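Acta de la reunión del taller compartido
28/09/2022

Asistentes: Ieuan Foulkes, Huw Cadwaladr, Eirlys Morris y Tudur Foulkes. Gwion Gronow avisó que no podía venir.

1. Acta anterior. Se aprueba sin cambios.

2. Manos del robot. Huw presenta el trabajo con las manos. El pulgar le da todavía preocupación, porque una parte del mecanismo queda abierta por el lado interior. Pide permiso para imprimir una tapa. Se acepta.
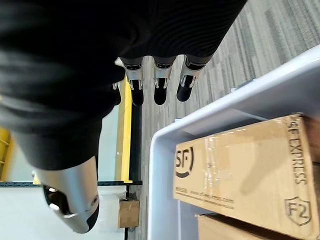
Eirlys pregunta si la funda negra se puede quitar para limpiar. Huw responde que sí - con paciencia.

3. Cuentas. Tudur informa que quedan 934 euros de los 1,245 recaudados desde abril. Se autoriza la compra de 2 cables de repuesto.

4. Ejercicio de recogida. Se mantiene el recipiente blanco con las piezas negras en forma de suela, y otras en la estantería amarilla. Ieuan propone probar primero con una sola mano. Tudur prefiere las dos. Se decide empezar con una.

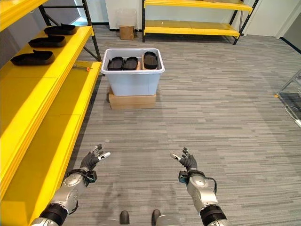

Taller Dirnivine - Grupo de Robótica

5. Orden. Se ruega devolver las herramientas a su sitio al terminar. Eirlys hará etiquetas para los estantes.

6. Ruegos y preguntas. Ninguno.

Redacta el acta: Ieuan Foulkes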